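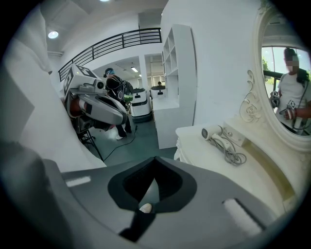 A robotic arm beside a white curved wall panel.

14 Shares
6 Comments

Lyric Meanings FAQ: "Belludow"

We get the same questions about this song every week, most of them from people who have just read a very confident explanation somewhere else. These are our answers, including the ones where the answer is that we don't know.

Is "Belludow" a real place?

Not that we can find. Fans have claimed it's a village, a racehorse and a misheard street sign. The band, Prothero, has never put it on a map, and the lyric gives you a river, a closed bakery and a bus that comes on Friday. That could be half the towns in the country.

Is the song about a death?

Maybe. People point to the line "you left your coat and took the weather." It's a good line, but it works just as well for a breakup or somebody moving away for a job. The death reading seems to have started in a fan post that quoted no source, and every later article we checked repeats the post.

What about the hidden message at the end?

Play the last 20 seconds backward and you will hear mumbling. If someone has already told you what the mumbling says, you will hear that too. Try it on a friend who hasn't read the theory. We did, and got "butter the lamp."

Did they really write it in 30 minutes?

The sleeve notes say so. Sleeve notes also sell records. The demo that came out with the reissue has 2 different bridges and a missing third verse, so at the very least somebody went back and worked on it. Writing a tune quickly and finishing a song quickly are separate claims, and they get mixed up a lot.

Why do the words change in the live version?

In the studio take it's "cold in Belludow." On the live album it sounds like "gold." Some fans have built an entire theory of forgiveness on that one letter. We've listened on 3 sets of speakers and still wouldn't bet lunch on it. Singers swallow consonants, especially late in a set.

Is it a sequel to "Skunda"?

Both songs mention a river and both are in a minor key. So are a great many songs. The albums are far apart, the narrators don't sound alike, and the only shared phrase is "down by the water," which Prothero hardly invented.

Which lyric sheet should I trust?

The printed one that came with the original record, with some caution — it has a typo in the chorus. The version on Prodow is typed in by users and has changed more than once since we started this page. We'd skip it for the second verse in particular.

Can I send in my own theory?

Sure. Tell us which recording you're using and where in the song to listen. If your evidence is an interview, send the interview. "Everybody knows" goes straight in the bin — we have plenty of those already.

6 Comments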